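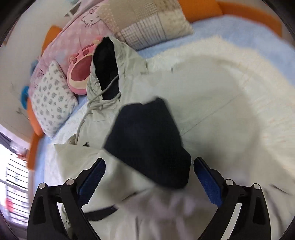
Hooded garment, pale gray-green with a black lining, laid out on the bed.

To: the corner-shops-and-lunch-counters list
Subject: Re: Re: When did the bagged sandwich take over?

On Wednesday a member wrote:

> I've been following the thread on lunch counters and I'd like to
> put in a word for the vending machine. My recollection is that
> Haltau had no takeout lunch to speak of until the machines went in
> at the bus station. Before that you sat down or you went hungry.
> Does anyone have menus, receipts or photographs from the Solís
> counter? I'd also like to know if it's true they charged extra
> for toast. My mother swore by this until the end.

Yes, they charged extra for toast. Your mother is vindicated. I have a Solís menu in front of me, with gravy on it that I'm treating as part of the historical record, and toast is listed separately under "Improvements." So is a slice of onion. A pickle was free, but you had to ask, and from what I remember of the man at the register, most people didn't.

I can't go along with you on the machines, though. They came late. People in Haltau were eating lunch out of paper well before the bus station had anything in it but benches and a clock that ran slow. The Solís counter had 8 stools and the cannery across the road let everybody out at noon. You can do the arithmetic on that. Whoever got a stool got a plate, and everybody else got the same meal folded into wax paper and ate it on the loading dock. We called it "having it outside." It would be another twenty years before somebody called it takeout and put a surcharge on it.

The menu doesn't mention any of this, by the way. If you went by the menu you'd think every soul in town sat down with a napkin. That's my complaint about menus as evidence, and I say this as a person who owns three boxes of them.

What changed things, in my opinion, was the Ano bakery switching to sliced loaves. Before the sliced loaf, a sandwich was a matter of who was holding the knife. At Solís the early customers got a reasonable sandwich and the late ones got something you could have shingled a roof with. Once the bread arrived all one thickness, you could make sandwiches at six in the morning, stack them, and have them be equally disappointing at noon. That is the whole business model of the modern lunch, and it was worked out in the back room of a bakery that couldn't keep its own front door from sticking.

I do have one hard number. The Ano delivery book gives 2906 loaves for a single November, all accounts, and there's a pencil note beside it saying "4000 by spring?" with the question mark gone over several times. I have no spring pages. Either they never got there or somebody used the pages to light the oven. I'd love to hear from anyone who has the rest of that book, or who knows what the letter Z means in the margin. My best guess is Zollodar, the ferry landing, which had a snack window in summer. But the Z turns up in November, when the only customers at the landing would have been gulls.

The Zollodar window deserves its own thread. It sold 3 things: egg sandwiches, coffee, and fishing licenses, all over the same sill and all, as far as I could tell, handled with the same tongs. The coffee came in a real china cup with a deposit on it. I still have one of the cups, so I suppose they still have my deposit, and we can call it even.

On photographs, I can't help much. There is one of the Solís counter taken from the street, but the window reflects the street so well that what you have is a fine portrait of a parked delivery truck. I'll scan it if there's interest. The menu I can scan both sides of, gravy included. Please don't ask me to mail the original. I lent out a Solís matchbook once and it came back with no matches.

As for the vending machines, I'd still like to know the year they went in. I remember the one with the little rotating shelves and the doors you had to slide open while it held your money hostage. The ham in it had a shine I haven't seen since, outside of auto parts. If the bus company kept service records, they may be with the county now - third floor, bring a sweater and your own pencil.

One more thing for the person who asked off-list about the soup. It was barley. It was always barley. The board outside said "Soup of the Day" and the day never changed.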